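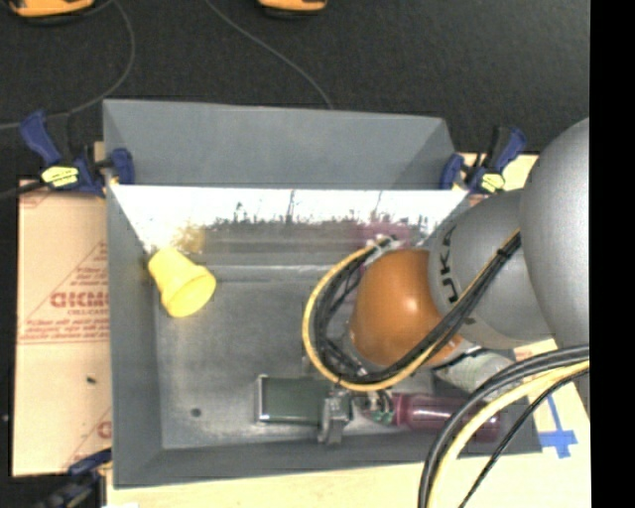 Sorting Bins: Frequently Asked Questions

Trasthorpe Reuse Room, lower level, Halliday Building

Which bin do I use?

The big gray one. People expect a system with colors, and we had one until May. It had a laminated chart. Everyone followed the chart except the people who brought things in, so now you put your items in the gray bin on the table and we do the rest.

What can go in it?

Small household odds and ends that fit without being stacked above the rim. Bottles, boxes, tins, desk clutter, kitchen gadgets you bought after watching a video, small electronics, chargers for phones you no longer own. If it would be at home in a junk drawer, bring it.

What can't?

Food, paint, medicine, anything sharp that isn't wrapped, anything that leaks, and loose batteries. Batteries go to the front desk, where Nabil Hakim will take them from you with the expression of a man accepting a parking ticket. He's pleased, really. Mattresses have been asked about more than once. No.

Do bottles need to be empty?

Yes, with the cap on. "Nearly empty" is a phrase we have come to dread. Rinse them at home, let them dry overnight, and please don't decide that shampoo counts as clean because it's soap.

Can I leave things inside a box?

You can, if the box itself is also going. Leave it open or tape a note on it. We don't like surprises, and the one with the wedding china in it took two weeks to get back to its owner, who had been under the impression she was donating a fondue set.

Is there a size limit?

If you need a second person to carry it, it's furniture. Furniture goes through Flenura, which collects from your curb and has its own form, its own hours, and its own FAQ page, which is longer than this one.

How much can I bring at once?

One grocery bag's worth per visit. There's a weight limit of 50 pounds on the bin, though if you're getting anywhere near that, you are clearing out a garage and should call first.

Can I take something back out?

Up to the end of the same day, yes. Ask at the desk and we'll look with you. After that it's been sorted and we can't promise anything, including that we'll remember it.

Can I dig through for something I want?

No. Sorted items go on the shelves by the stairs and you're welcome to those. The bin is for putting in. Ksawery Ziółkowski wrote a sign to this effect, and somebody took the sign home.

What about cables and wires?

Coil them and fasten them with a tie or a rubber band. A cable dropped in loose will find every other cable in the bin by closing time. If it belongs to a particular device, keep the two together. A mystery adapter labeled "for the thing" has been on our shelf for 3 years and we're starting to get attached.

Do you wipe data from old electronics?

We don't. Do it before you come, or take the device to the Sanell counter on the first floor. We would prefer not to know what's on there.

Where does it all end up?

Working things go on the shelves. Things that could work go to the repair table. The rest is broken down for parts or recycled by material, and a certain amount is mugs.

Can I get a receipt?

Yes, for the number of bags, not their value. We can't put a price on your egg slicer and you shouldn't ask us to try.

Can I bring my own bin?

Why does everyone ask this? No.

Page last updated Tuesday, November 14, 2023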